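Subject: Re: [partner-schools] Exchange placements, spring round

> We still have four places open at Jonon for the April intake. Can
> the other schools tell us whether their students need the level
> certificate before they travel, or whether it can follow later?
> Also, is the Losix form still the right one? Our copy asks for a
> stamp that our office does not have.

The certificate has to be on file before travel. Lopes accepted late ones in the last round, and the host school could not place those students in a language group until the second week. Vaneo now checks the file when the ticket is requested and returns it if the certificate is missing.

The Losix form is still valid, but only the version with four pages. The older one has the stamp box on page 2. The new one replaces it with a signature line for the head of the language department. Scans are fine if they are legible at normal size.

Two further points on the reading test:

- The word list is now 300 items. The old list can be used for practice but leaves out the units on travel and meals.
- The oral part is done in pairs. A school with an odd number of students should run one group of three and note it on the cover sheet.

I have no answer yet on travel costs for accompanying teachers. Until there is one, please leave that field blank and do not enter a zero, as the system reads zero as a final figure.
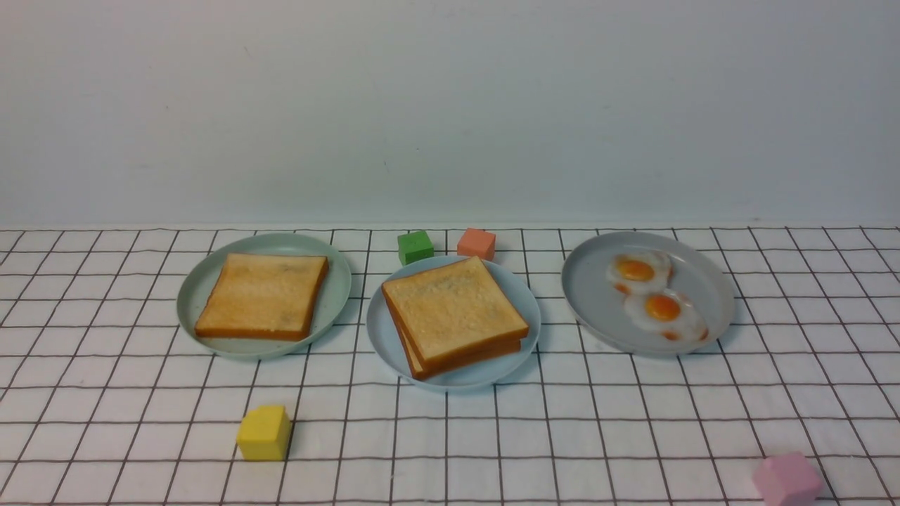
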